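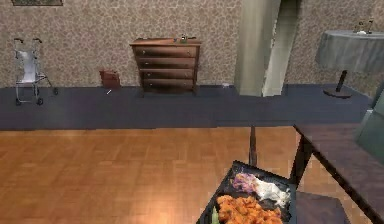 4. Placing the Avuvum room sensor

Before you start, charge the sensor until the light stays green. Choose one room for the first sensor and finish it completely before you open the second box.

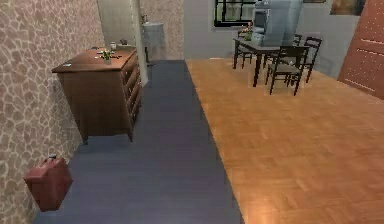

Gönül Türkmen
Technical writer, Clenstead

4.1 Choosing the height

1. Hold the sensor at the height of your chest. Do not place it on the floor – cold air collects there and the humidity reading will be too high.
2. Keep a distance of 80 cm from radiators, lamps and outside doors.
3. Leave the sensor in this place for one night before you read the first value.

Note: The first values can jump up and down. Please do not calibrate on the first day.

4.2 Pairing with the Kang base

1. Press the side button for 2 seconds. The light starts to blink blue.
2. On the base, open Sensors and then Add. 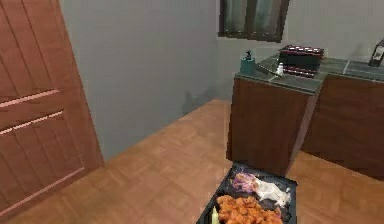
3. Type the room name. The name can have spaces, but not the sign "&".
4. Wait for the short sound. If you hear it twice, the sensor was already paired with another base and must be reset (see 4.4).

Caution: Do not take out the battery during pairing. The sensor may lose its serial number, and then only the Faltton service desk can restore it.

4.3 Fixing to the wall

Use the adhesive pad on painted walls only. On wallpaper, the pad can pull off the paper when you remove it – use the table stand from the box.

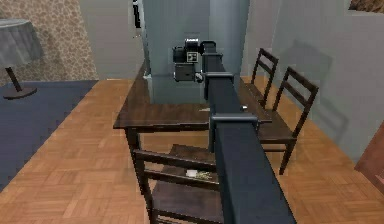
Dining room with table and gray column

4.4 Reset

1. Put a thin pin in the hole on the back and hold it until the light turns off.
2. Start again from 4.2, step 1.

The memory keeps 3,217 readings. After that, the oldest ones are overwritten. Error 959 means that the memory could not be read; repeat the reset once and, if the error comes back, write to the service desk.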